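2021-02-03

Back on the hand-held gripper after a morning lost to the charger. Notes as I go, will tidy later (won't).

Where we are. Galindo set stands at 1,274 demos kept. Want the next lot to be less samey before anybody trains on it again. The last Condine run did well on anything starting dead ahead and went to pieces when the object was off to one side, so the plan for today is boring: same tasks, more starting places, more heights, and stop beginning every single take from the same comfortable standing position. I am as guilty as anyone.

Settings same as last week. Exposure locked, not auto. If you find it on auto, put it back and write down which takes you did before you noticed. Fingers are the mesh pads, not the smooth ones. Don't mix them in one session, we did that in October and it took ages to sort out which was which from the video.

Session 1. Clearing and putting back, small bottles mostly. Started from the doorway end and worked in. Slow at first, hands cold, then too fast. Threw out 4 takes because I closed on the bottle before the fingers were properly either side and shoved it along instead. Kept one bad one on purpose where it tips and gets recovered, tagged "recover". We need more of those but only real ones please – the staged ones look staged, you can see the wrist waiting for it.

Mapping pass first, then the demos. Walked the whole bay slowly, tilting up at the lights and down at the floor. Tracking likes the brick wall a lot, tons of corners to hold on to. Doesn't like the ceiling on its own, the ribs all look alike to it and it slides. So: keep some wall in view whenever you lift the gripper. Seems obvious written down. 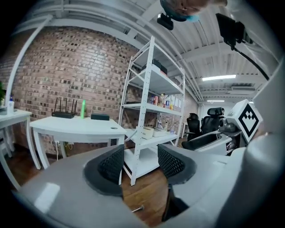
Bay notebook, Laltoto project
Entry: gripper data, second bench

Checked stills against the pose log after the first session. Gap between the fingers is clear enough to see floor through, good, that's the bit the model really needs. Bright patch on the left of the housing again. Doesn't reach the finger tips so I'm leaving it, but a bit of matt tape on the shell might be worth a try. Whoever does it, tape the whole curve or none, half-taped will look like a different tool.

Thin metal rod or driver on the floor right under the fingers in that one. Wasn't part of the task. If it's in the bay it goes in the video, and then somebody spends an afternoon wondering why the policy goes for the floor. Look down before pressing record.

Same goes for the tables really. The router, the green bottle and the flat black box are all fine as clutter, I want clutter, but move them between blocks. If the router sits in one spot for the whole set then the model gets to learn "near the router" for free. Spray bottle on the little side table likewise. Proposal: shuffle everything after every 18 takes and say so out loud so it's on the audio.

Session 2. Side approaches. Much harder than it sounds. You come in from the right, your elbow wants to go up, the camera rolls and the track gets jumpy. Better with the elbow tucked in and stepping instead of reaching. Did the shelf as well, middle shelf with the cluster of bottles and little pots. Tight in there. Fingers fit but the housing fouls the shelf above if you come in level. Come in low and tilt up. Bottom shelf I gave up on, my knees and also the tracking – too close to everything, nothing far away to hold on to.

Two demos in the log have the gripper width stuck at full open all the way through. Video shows it closing fine so it's the width reading, not me. Marked them "width?" and left them in the holding folder. Nukovton script ought to catch this and doesn't, it only checks that the column exists. Need a check for a column that never changes. Will write it if there is an hour.

Also the script names files by start time on the laptop, and the laptop clock was out again. So order in the folder is not the order they were done. Use the take number. Dont rename anything by hand!!

Count check: takes in notebook and takes on disk agree for session 1. Session 2 notebook is one short, I think I forgot to write down the one where I sneezed. Binned it anyway.

Wondering about speed. My takes are noticeably quicker than the older ones in the Galindo set and I don't know if that matters. Condine resamples so maybe not. But the pause before closing nearly disappears when you go fast and I think the pause is useful, gives it a few frames of "lined up, not closed yet". Going to force myself to hold for a beat. Anyone else collecting, do the same so we match.

To do
- matt tape, try on the spare shell first
- width check in the Nukovton script
- set laptop clock, properly this time
- floor clear before every block
- more starts from the left, almost none so far
- ask about a lower stool for bottom shelf stuff

Left it uploading. Copy to the Laltoto drive is more than 2 hours by the bar, so don't unplug it. Battery on the gripper is on charge, the other one is flat adn needs doing after.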